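Onwood councillors back "clear bench" kitchens, but the numbers look thin

2023-08-05

Onwood council has agreed to put its name to a kitchen decluttering program that promises to free up bench space in local homes, on the strength of a trial whose results are hard to pin down.

The program, called Gustero, is run by home storage retailer Draltent. Households sign up online, clear everything off the kitchen bench, and put back only what they used that day. Draltent says 1,367 households registered during the April trial and that most "reclaimed their kitchen".

What that means is less clear. The company's summary, tabled at the council meeting, says 254 households sent in the final survey. It does not say what happened to the other 1,113, or whether anyone checked a bench a month later. Asked for the full results, Draltent supplied the same two-page summary with a different cover.

The summary also claims the average participant gained "a whole new work zone". No measurements are given. Households were asked to rate their bench before and after on a scale of one to five, and the after score was recorded on the day of the clean-up, when most benches would be expected to look their best.

Then there is the cost. Joining is free, but the program steers people towards a starter set of canisters, trays and a cutting board sold by Draltent under its Štefanec label for $170. A household that already owns jars and a board may wonder why it needs more of them to have less on the bench. Draltent says the set is optional. It is also mentioned on every page of the sign-up form.

Council is putting in $1,760, mainly for printing and hall hire. That is small change in a budget its size, though the motion passed without any target attached, so it will be difficult to say later whether the money did anything.

There is some sense in the basic advice. Keeping a clear patch big enough for a cutting board makes cooking easier, and a toaster oven that gets used every morning has earned its spot. Most home cooks worked this out without a program. The stricter Gustero rule, that the back of the bench should be bare by evening, seems less suited to kitchens where people cook every night and reach for the same wooden spoon each time.

Sign-ups for the second round are open now through Draltent. Council says it will ask for a report once the round is finished, but has not set a date for it.
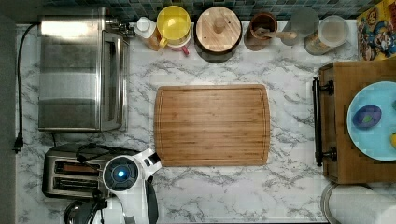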